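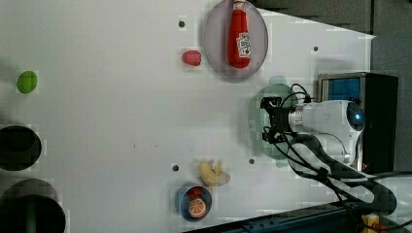

The Case for Letting Students Finish Slowly

Each April, the Gredmont robotics course asks its students to teach an arm to put away a kitchen table. Some parents and colleagues would prefer a contest with a clock and a trophy. I believe they are mistaken.

We use cookies to improve your visit. Accept | Manage settings 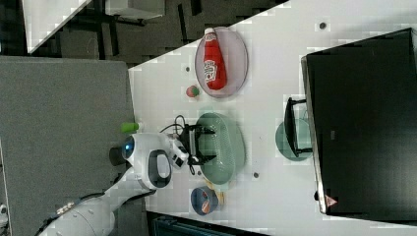

A school course should be graded on what its students can explain. In the term just ended, one team logged 641 attempts and could account for 47 of its failures in writing. An open gripper above a green basket looks like a simple matter, yet the choice of where to stop, and how wide to spread the fingers, took that team many pages. A timed event would have rewarded the lucky run and discarded the pages.

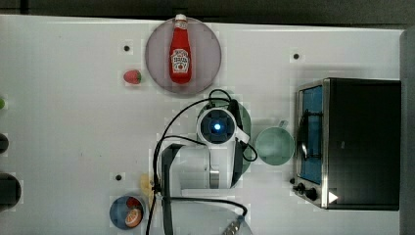 The arm at work among the toy food, plate and ketchup bottle.

Contests do have value — they bring in families and money. The Marchal fund gave us $500 after the last one. But the written record is what students carry into later work, and it should count for 80 percent of the grade. I urge the school to adopt that figure before next April.

Sofia Vasilakis
October 27, 2023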